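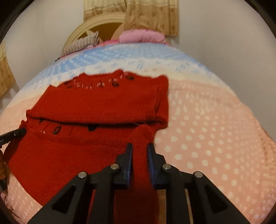 Folding automation at our place – six months in
General Discussion > Laundry & Garment Care

tumblecount
I run second shift at a wash-and-fold called Grallau. We got the folding line in December and I've been meaning to write this up, because I love it and I did not expect to!

Before, 9 of us stood at tables all shift. Now the line does towels, sheets and T-shirts, and we do everything it spits back. Sweaters, mostly. Anything knitted bunches up and it gives up after two tries. So my job went from folding 30 of the same towel to sorting out the odd stuff, and my shoulders are so much better.

pressroom_dee
Did they keep all 9 of you?

tumblecount
Seven. Two moved over to pickup and delivery. One likes it, one would rather be back inside.

pressroom_dee
See, that's the part I'd want in the first post. We're getting a Hoekstra unit at Drirkstead and all we've heard is how nice it'll be for our backs.

Obsa Belay
Fair point, but ask about training too. I fix these lines and the best shops I visit let the folders teach the thing. They know which way a sleeve wants to go. I've seen a folder cut the reject pile from 51 pieces a shift to 30 just by changing how the shirts get fed in. She got a raise for it, too.

knitwit
Please keep knits away from it forever. Openwork especially – one snagged loop and you've got loose yarn hanging out and a customer at the counter.

Obsa Belay
I'd go the other way on that. A slow two-finger grip on a knit can be gentler than a tired person at 9 at night. It needs a lot more practice on real sweaters, that's all. I think it'll get there and I can't wait to see it.

knitwit
I'll believe it when it does one of my cardigans. Until then, hands.

tumblecount
Ha, we're with you on cardigans for now. @pressroom_dee ask if you can rotate. We swap between the feed end and the hand tables every 2 hours and it makes a huge difference. The feed end gets dull fast.

pressroom_dee
Rotation is going on my list, thanks. Does yours talk to Flundo for the order tags or do you still write them out?

tumblecount
Still by hand. Don't get me started.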